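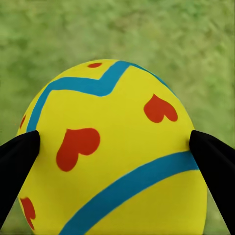 Skirnau practice software for grounds crews: a season's use

Trulthorpe Gardens bought a pick-up arm last November, and the contractor's quote included a licence for Skirnau, the simulator it is set up and practised on. I run the casual roster here. I have used the software most working days since then, and so have the four people who will work beside the arm at Easter.

For anyone who doesn't know the job, we put out 3563 eggs over the long weekend and bring every one back in. Until now that has meant bending down for each one, morning and afternoon, and sore backs were the usual reason people didn't sign on again the next year.

Skirnau runs on an ordinary office computer. It comes with a garden level and a set of painted eggs, and you can drive the gripper yourself or let the program try and take over when it misses. The eggs are good. The yellow one with blue bands and red hearts is the one everybody learns on, and it is easy to find against the grass. The close-up view is the one our crew use most. It lets you judge whether both fingers are sitting on the widest part of the egg before you lift.

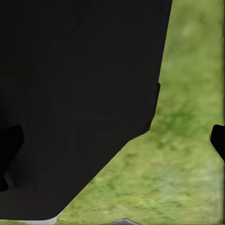 The controls took us one morning to learn. Ayane Okabe had never used anything like it and was clearing a practice lawn before lunch. Sølve Sandberg has been on our crew the longest and took longer to get comfortable, mostly because the menus assume you know the words already. There is a printed guide, but it was written for engineers. We ended up writing our own on two sheets of paper and taping it to the desk.

My main complaint is the grass. Up close it is a soft green blur, and our lawn is couch with bare patches, clover and the odd sprinkler head. The program gives you no practice with any of that. The wider garden is better. It has a timber fence, stepping stones, a curved path and enough shrubs to get in the way, so you can talk through a route with people before they walk it.
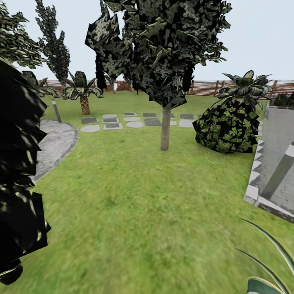
Does it mean fewer shifts?

Fewer collecting shifts, and the same number of people. Management put it in writing that the four on the crew keep their hours this year. Two of them move to supervising the arm and two to sorting and repainting. Supervising pays the higher rate, and I pushed for that. What happens the year after hasn't been settled, and I would tell any other site to get it settled before signing.

The work itself does change. Supervising is easier on the back and harder on the eyes, and we now swap people off the screen every hour. Sølve misses being outside. Ayane would happily stay at the desk all day. Neither of them was asked before the arm was ordered, and that was a mistake on our part. 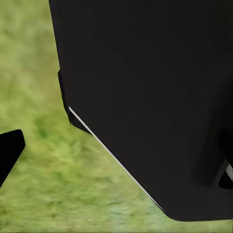 Skirnau garden level, gripper open above the grass.

The licence is $800 a year for one computer, or $600 if you already have a service plan with the contractor. Each extra computer is another $100. We have one and could use a second – people end up queueing for it.

I would buy it again for training. I wouldn't use it to work out how many staff you need, as a neat lawn on a screen makes the job look quicker than ours will be. The Clamness site is looking at it for next year and I've told them the same.

Contact the Trulthorpe grounds office | © Trulthorpe Gardens | Page updated 18 Mar 2025 | Back to top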